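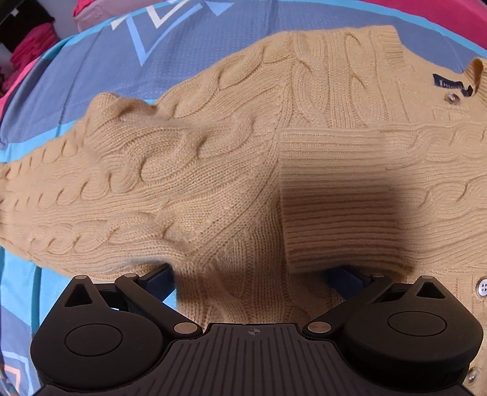
**How much does a knit swatch change after washing?**

It depends mostly on the fiber and the stitch, and the first wash usually does more than all the later ones put together.

# Menard swatch log

Gauge measurements for hand-knit and machine-knit swatches, before and after washing. Plain CSV. 1358 rows, 43 yarns. Started as a notebook kept next to the sink, typed up over a winter, cleaned up in March. Still has notebook problems, see below.

## What's in here

- `swatches.csv` – the measurements, one row per swatch per wash
- `yarns.csv` – one row per yarn, joined on `yarn_id`
- `notes/` – scans of the old pages, not needed for anything

Only the two CSVs are maintained. The notes folder is there in case you want to argue with a number.

## Columns, swatches.csv

| column | type | meaning |
|---|---|---|
| `swatch_id` | text | letter plus number, written on the tag |
| `yarn_id` | text | matches yarns.csv |
| `stitch` | text | `stock`, `garter`, `rib`, `cable`, `moss` |
| `needle_mm` | decimal | blank for machine swatches |
| `wash_no` | integer | 0 = never washed, goes up to 5 |
| `method` | text | `hand`, `delicate`, `normal` |
| `water_c` | integer | what the dial said |
| `sts_10cm` | decimal | stitches over 10 cm, to the nearest quarter |
| `rows_10cm` | decimal | same for rows |
| `width_cm` | decimal | whole swatch, middle |
| `height_cm` | decimal | whole swatch, middle |
| `dry` | text | `flat`, `line`, `pinned` |
| `remark` | text | free text, messy |

`water_c` is the dial setting, no thermometer involved. For hand washing it's a guess from feel, so treat it as cold / lukewarm / warm and nothing finer.

## Columns, yarns.csv

`yarn_id`, `maker`, `fiber`, `ply`, `weight_class`, `superwash` (y/n/?), `color`.

Maker is mostly Juritz and Clonon, whatever the shop had. The Iyer cones are all machine knitting and all cotton. Fiber is copied off the label. Where the label was lost it says `unknown`, please don't fill those in by guessing from the color name.

## How a swatch gets measured

1. Knit it, bind off loosely, tag it.
2. Let it sit overnight. No steaming.
3. Lay on the gridded mat, pat it down, don't pull.
4. Count stitches and rows with the clear ruler, three places, write down the middle value.
5. Wash, dry, sit overnight again, repeat.

Cable swatches are counted over the whole repeat including the purl gutters, then scaled to 10 cm. Cables pull the fabric in a lot so the numbers look wild next to stockinette. That's normal. Don't compare `cable` to `stock` for the same yarn and file a bug, I got several of those.

Rib is measured relaxed. Early on some rib was measured stretched – these rows say `stretched` in the remark and you probaly want to drop them.

## Known problems

- Swatches A1 to A19 were measured with a cloth tape instead of the ruler. The tape was a bit long. Not corrected.
- Missing `wash_no` 3 for most of the alpaca. Forgot to write it down, kept washing.
- `pinned` drying stretches things. If you want to know about shrinkage, filter to `flat`.
- Rows vs. stitches swapped in a few places, fixed the ones I caught. If `rows_10cm` is smaller than `sts_10cm` in plain stockinette, be suspicious.
- Felted swatches have blank stitch counts. Couldn't see the stitches anymore. Width and height are still good.
- Two spellings of moss in the remark field (moss, seed). Same stitch here.
- `normal` means the old machine until the D series, then the new one. New one spins harder. There's no column for it, sorry.

## Loading it

```
import pandas as pd

s = pd.read_csv("swatches.csv")
y = pd.read_csv("yarns.csv")
d = s.merge(y, on="yarn_id", how="left")

flat = d[(d["dry"] == "flat") & (d["wash_no"] <= 1)]
```

Decimal points, not commas. UTF-8. Blank means not measured, there's no -1 or 999 anywhere (there used to be, older copies have them).

## What it's good for

Guessing how big to knit a swatch-sized thing so it comes out right. Teaching people why you wash the swatch first. Small plots.

Not so good for whole garments. A sweater is heavy, it hangs, the sleeves grow by their own weight and a little square on a mat won't tell you that. Seams change things too. There was a plan to log finished sweaters the same way but measuring one properly takes ages and I never agreed with myself on where the shoulder starts.

Also no good for ranking brands. One ball per yarn in nearly every case, so a dye lot difference looks just like a brand difference.

## Adding swatches

Open a pull request with new rows at the bottom, don't sort the file. Use the next free letter. Keep a `wash_no` 0 row for every swatch, without it the rest is useless. Inches are ok in the remark but the numeric columns stay in cm.

If your yarn isn't listed add it to yarns.csv first, same pull request. US needle sizes need converting – put the mm, the US numbers don't always match between makers.

Photos not needed.

## License

CC BY 4.0. Credit as "Menard swatch log". The scans in `notes/` are the same.

## Todo

- split `normal` into old / new machine if the dates can be worked out
- a proper check script, right now its just me scrolling
- more garter
- linen, anything linen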